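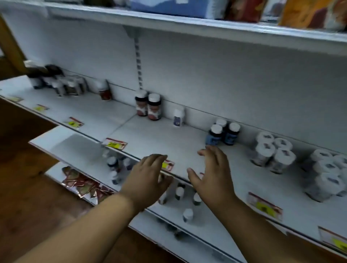 Supplements bay, main shelf, white back panel with slotted upright.

Roltbridge store – monthly walkthrough, May
Done by: Marta Pavliuk
With: Folke Lie (first half only, got called to the register)
Started 7:10, before opening

ENTRANCE AND FRONT
Mats flat, no curled corners – OK
Auto door closes fully – OK. Slow on the way back, same as last month. Titis has the service contract, called them Wednesday, no date yet.
Cart area clear – NO. Two carts across the side exit path. Moved while we were there. Talk to evening shift again.
Outside light over the step – OK

SALES FLOOR
Aisles clear full width – OK except aisle 4, pallet of bottled water left from the delivery. Gone by 8.
Floor dry, no loose tiles – NO. Tile by the dairy cooler lifts when you step on the edge. Taped. Needs a real repair, work order 1332.
Shelf brackets seated in uprights – OK where checked. Did supplements, baking, pet food. Didnt get to cleaning products.
Price tag rails, sharp edges – one in pet food, swapped
Heavy items below waist height – NO. 24 packs of soda back on the top shelf in aisle 6. Third time. Sølve says theres no room lower down, then we need to cut the range.
Step stools put away, feet intact – one stool missing a rubber foot. Tagged and in my office, do not take it back out.

FIRE
Extinguishers on hooks, pin and seal in place – OK, all
Extinguisher tags in date – OK
Exit signs lit – NO. Rear sign by the restrooms is out. Bulb ordered from Gasto.
Rear exit opens from inside without key – OK
Panel showing no faults – OK
Sprinkler clearance in stockroom – NO. Boxes of paper towels nearly up at the ceiling on the left side. Ornella had them down before lunch. Please keep under the red line!!

STOCKROOM
Racking upright, no dents – small dent, bay 2, bottom left leg. Old one, already in the log.
Load sign readable – says 500 kg per level, OK. Sign on bay 3 is fading, print new
Pallet jack – wheels fine, handle sticks. Use the other one until Gøran has looked at it.
Box cutters – safety type only. Found one old snap blade in the drawer, binned.
Baler – guard closes, stop button tested, OK. Key was left in it. Key lives with the shift lead, no exceptions.

STAFF AREAS
First aid box – short on burn gel and small band aids. Eyewash in date.
Microwave and kettle cords – OK
Lockers, nothing stacked on top – NO, shoes and a bike helmet. Who's is it?
Emergency phone list – still has Chan's old number on it, should be ext. 205

NOT CHECKED
Roof hatch, freezer alarm, cleaning products aisle. Folke to do by end of the week and initial here: ____

Copy to Ornella Parisi and the board by the time clock.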